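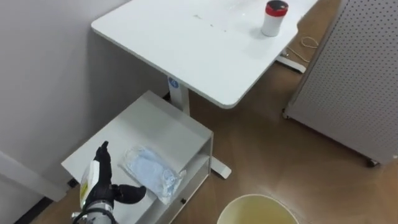

6 min read

Every workplace with a robot in it eventually acquires a laminated sheet of rules. Ours arrived in March. It had a red border, eleven-point type and the word ENSURE at the start of every line, and it was fixed to the wall at a height suited to someone kneeling. I read it properly once, while looking for a dropped screw.

I have since been asked to write the replacement, on the grounds that I complained the most. So I've spent a good part of this autumn reading other people's rules for robots in ordinary rooms, and I have opinions, which is what this blog is for.

The first thing I noticed is how much of the published guidance is written for a machine in a cage. Quite right too. If you have a big orange arm that can throw an engine block through a window, put a fence round it and lock the gate. But the sort of work we do at Kistdale is tidying. The robot picks up a small packet from one surface and puts it on another, in a room with a desk, a low cabinet and a bin. Wrap a fence round that and you've got a very expensive way of not tidying a room.

The people who write the rules know this, and there is now plenty of material on machines that share space with people. It is careful stuff, mostly about force and speed and what happens when a moving part meets a shin. What it can't do is tell you about your own room. For that you need to walk about in it and be a bit of a nuisance.

So I did. Here is roughly where the new sheet has got to.

Floor first. Most of what goes wrong with us goes wrong at ankle height. Desk feet stick out further than the desktop leads you to expect, and a foot bar with a rounded end is very polite to toes but no kinder to a wheeled base. Then there are cables. I have written "no loose cable on the floor, coiled or otherwise", and the "or otherwise" is there for everyone who believes that a coil is a form of storage. A coil on the floor is a trap that somebody has taken trouble over. If it isn't plugged in, it goes in the drawer. If it is plugged in, it gets clipped up under the desk.

Anything on casters counts as moving. This was the rule that got the most argument. A perforated partition looks like a wall, and people treat it like a wall, right up to the moment somebody leans on it. The old sheet mentioned "fixed obstacles" and "persons" and had no category for a thing that stays put all morning and is two feet to the left after lunch. My version says that casters are locked before a run, and that whoever shifts a panel says so out loud. It feels silly for a week. After that you find yourself announcing the movement of your own chair.

Next, what goes on the surfaces. The old rule was "ENSURE work area is clear", which is useless, because a clear work area has no work in it. What we mean is that everything out is meant to be out. One small pot with a red lid on a desk is fine if it's on the list for that run. The same pot is a problem if it's the remains of somebody's morning. I've asked for a list on paper, kept by the door, and for the person starting the run to look at the room and then at the list, in that order. Do it the other way round and you see what the list told you to see.

Clear plastic gets its own line. Bags especially. They crinkle, they shine, they change shape when you put them down, and the edge you think you're looking at is often a reflection of the light above. I don't say keep them out, as the world is full of things in clear bags and a robot that can only cope with cardboard isn't going to get far. I say don't put one in the same run as something you're trying for the first time. One new difficulty per go.

Hands off the hand. Ours has black fingers shaped enough like a glove that visitors want to help it. They see it holding a packet upright, they see the thumb sticking out sideways, and some deep instinct to be useful takes over. The rule is that you do not take anything from it, straighten anything in it or offer it anything until the run has been stopped. Stopped means the button, too. I had to add that, having heard "it had stopped" used to mean "it had paused, and I am an optimist".

While I'm on the button: the person holding it does nothing else. No phone, no notes, no tea. The old sheet had the operator "maintaining awareness" while also filling in the log, which is asking one person to look up and down at the same time. We now need two people for a run, and yes, that costs more, and yes, I have had the email.

The log itself I've cut down hard. The form we inherited came from a template by a firm called Silmont and had 50 boxes on it, among them ambient humidity. I have watched grown adults write "normal" in the ambient humidity box. A form that long doesn't get filled in, it gets decorated. Mine has 6: who, when, what was out, what moved that shouldn't have, what got dropped, and whether you stopped it or it stopped itself. The fourth is my favourite. It was added because run 551 was written up as "fine, apart from the bin".

I sent a draft to the people at Pornosano, a name that our email filter regards with deep suspicion, so it took three goes and a phone call. They do similar work in borrowed offices and their comments were very good. They wanted a rule about floors that reflect light, which I had missed completely and have now put in under the cables (check the shiny patches from the robot's height, blinds up and blinds down). They also wanted to know why there was nothing about cleaning the desk. I said I'd assumed people would wipe the desk. They said that I should look at my desk. There is now a line about wiping the desk.

Mészáros, who supply some of our fittings, sent back a single remark, which was that the sheet should fit on one side. It did at the time. It was before the desk line.

What I can't find a good rule for is boredom. By the middle of the afternoon the robot has moved the same sort of packet between the same two places until everybody has stopped seeing it, and that is the hour when someone steps over the foot bar to fetch their coat. You can write "remain alert" on a sheet, and I'm sure somebody has, in bold. For now I've put in a compulsory swap of whoever holds the button, every half hour by the clock, and we'll see whether it helps. The early reviews complain mainly about the clock.

The new sheet goes up next week at standing height. I've kept one ENSURE, near the bottom, for anybody who gets homesick. If your place has a rule I ought to steal, particularly about panels on wheels, the comments are open.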